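Re: [soupnight] spoons, bowls, and the August numbers

Sorry for slow reply, been driving all day and the hotel wifi is what it is. Answers below in no particular order. Read the part on the broth even if you skip the rest, it affects what we buy.

Dishes first since three people asked. We have soup spoons. Plenty. White ones, they live in the blue-green tub.

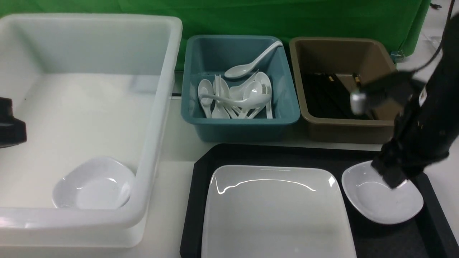
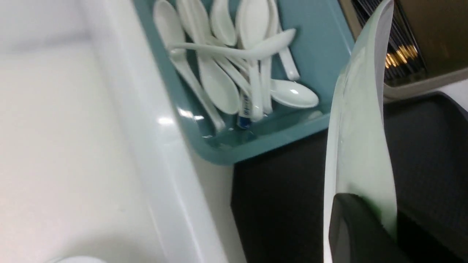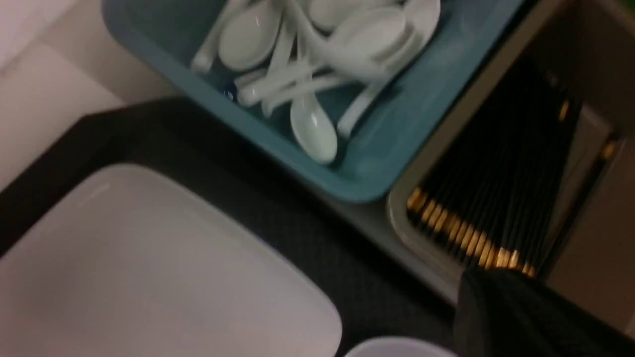 Ryan Bainbridge wrote:
> I still don't see how we serve 300 people out of one kitchen in two
> hours. Last year the line was out to the parking lot and the noodles
> were glue by the end of it. I'd like to cut the menu to one soup,
> chicken, and let the vegetarians have the salad. Also can somebody
> please tell me what we are paying Ortner for the hall, I have heard
> two different numbers. And are we really doing real bowls again? My
> back says paper.

OK Ryan, in pieces.

The line. Agree it was bad. But it wasn't the kitchen, it was the one door. Everybody paid, got their ticket, got their bowl and got their bread at the same table. This year tickets at the front door, soup at the pass-through, bread on the far wall next to the windows. Three stops. Efraín drew it up and I'll bring the drawing, my scanner is in a box somewhere.

Noodles. Cook them separate, rinse them, oil them, portion them cold, pour hot soup over. That's it. Do NOT put noodles in the pot. I don't care how your grandmother did it, mine did too, she was feeding six. Small egg noodles hold up better than the wide ones, and cook them a minute under what the bag says.

One soup, no. Sorry. A third of last year's tickets were for the lentil, and those folks bring their families. If we do salad instead they'll eat at home. What I would drop is the corn chowder. It scorches, it needs somebody stirring the whole time, and it was what we had left over. So chicken and lentil. Two big pots each plus one in reserve on the back burner.

Broth. This is the part I meant. The stuff in cartons came out too salty last time once it had sat on the heat for an hour. I want to make it from scratch the day before. Backs and necks, onions with the skin on, carrots, celery, bay, peppercorns, no salt at all until serving. Low all afternoon, strain, then it has to get cold FAST, shallow pans and ice, no putting a hot stockpot in the walk-in and hoping. Lentil gets its own vegetable broth, separate pot, separate ladle, and label the ladle. We had a mixup on that last year and I had to go apologize to a table of eight.

Also lentils: brown ones, not red. Red go to mush, which is fine at home but looks like nothing in a bowl. Lemon at the very end. Cumin in the oil with the onions, not thrown in later.

Hall. Both numbers you heard are right, sort of. Ortner is 308 for the evening, and 623 if we take the afternoon before as well. I want the afternoon because of the broth. Yes its double. But otherwise we're cooking in four different home kitchens and hauling hot liquid down Koltus Street in somebody's hatchback, and I have done that, and I'm still finding parsley in my car. If anyone knows of a licensed kitchen closer than Mornano that would rent us just an afternoon, speak up now please.

Bowls. Real bowls. Paper goes soft with the lentil and it costs us every year, and the wash crew last time was done early. If you have a bad back Ryan you're on tickets, sitting down, end of discussion.

Bread. Vadetness bakery will do the rolls again, same price, but they want the order in writing this time and they want it a week out. I'd go with the plain rolls and skip the seeded. Butter in the little tubs, no packets, the packets end up all over the floor.

Tickets. We sold 323 last year, some of those were kids. I'd like to stop at 300 and mean it. Last year we kept letting people in at the door because it's hard to say no to someone with a stroller, then the last twenty got broth with a carrot in it. If we print 300, that's how many there are.

What I still need from this list:

Somebody with a truck for the folding tables. They're still at the school.
Two people for chopping, the afternoon before, bring your own knife and an apron. The hall knives are terrible.
A better sign for the door. The old one says SOUP with an arrow and the arrow points at the restrooms.
Ice. A lot of ice. More then you think.

I'm off email most of tomorrow so if its about the hall, call Efraín Sotelo, he has the key and the paperwork. Anything about food, write here and I'll get to it at night.

Oh and garlic. Peeled garlic in the big jar is fine for this quantity, I've come around on that.

more later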